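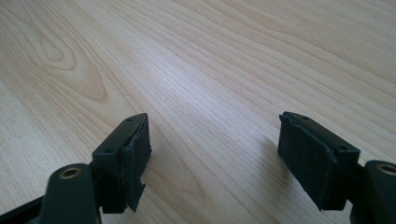 The grain on the Clallosura top, with the light on it.

Clallosura table by Tudelero: my long and slightly obsessive review

I did not plan to get excited about a table. My old one had a wobble you could fix with folded cardboard for a couple of days at a time, and when the cardboard stopped working I went shopping and lost most of an evening to it. I had 3 browser windows going by the end. The Clallosura came in at $513 with shipping, which was more than I'd told myself I would spend (and a fair bit more than the Flavik I nearly bought instead), but I kept coming back to that pale top, so that's the one I ordered. It has been in daily use since June.

Let's start with the colour, because that's what sold me. The listing calls it "natural" and I was braced for orange. It isn't orange at all! It's a light beige that goes a bit honey where the light is warm, and the grain has a lot going on: tight straight lines over most of it, then these pointed arches where it loops back on itself. By mid-afternoon there's a soft shine in the middle. If you like a dead matte surface you might find that annoying. I'm fine with it, though I do turn my notebook a bit when I'm writing.

Size and shape

The corners are slightly rounded, and as somebody who has had the same bruise on the same hip for years, I can't tell you how happy this makes me. The old table had corners like a filing cabinet. There's plenty of bare surface for working with both hands and still keeping a drink within reach, and I can leave my cup in the middle and work around it without feeling crowded.

There is a single cable hole with a dark round grommet near one long edge. It's a little off to the right, not centred, and I went back and forth on that. For a lamp it's perfect. If you've got a few cords to feed through you'll wish it were bigger, or that there was a second one on the other side. My cords still end up on the carpet, but I think that's more my fault than Tudelero's.

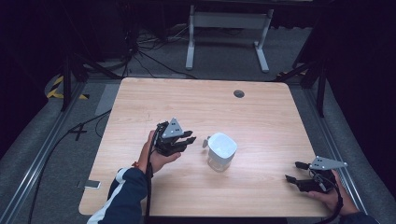
Living with it

Cleaning is easy. I use a damp cloth and a drop of dish soap, then a dry cloth after, and crumbs don't get caught in anything. Coffee wipes up if you get to it the same day. I left a ring overnight once and it needed a second go with warm water, but it did come off. I have put hot mugs straight down on it more often than I should, and so far so good. I wouldn't try it with a pot off the stove.

Dust is another matter. You'd think a pale surface would hide it, and it does from above, but when the sun is low you can see every speck. Pencil smudges show too. An ordinary white eraser takes them off.

The grain turns out to be great at hiding tiny scratches. I know there's one near the front edge because I made it, dragging a box across on day one, and I still have to hunt for it.
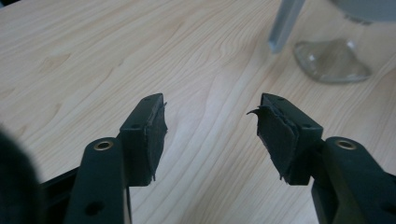
The wavy bit of the grain, my favourite part. Glass at the upper right.

Putting it together

Get a second person for the flip. I built mine alone, top face down on a blanket, and that went fine until I had to turn it over, at which point I stood there for a while reconsidering my choices. The instructions are pictures only, and step 2 shows the long bolts and the short bolts at nearly the same length. Lay them out side by side before you start. The whole thing took me an hour and a bit, including the part where I did step 2 twice.

The load rating in the booklet is 60 kg, and I haven't tested that, but I lean on it hard and it doesn't complain.

How it compares

A friend has the Vainio, which is darker and has a thicker edge, and I'll admit it feels more solid when you knock on it. It also has square corners and no cable hole. The Flavik is the budget pick. I saw it in a showroom and the printed pattern repeated in a way I couldn't stop noticing once I'd spotted it.

Would I buy the Clallosura again? Yes, in the same finish. I'd wait for a sale, and I'd pick up felt pads at the same time, because there are none in the box.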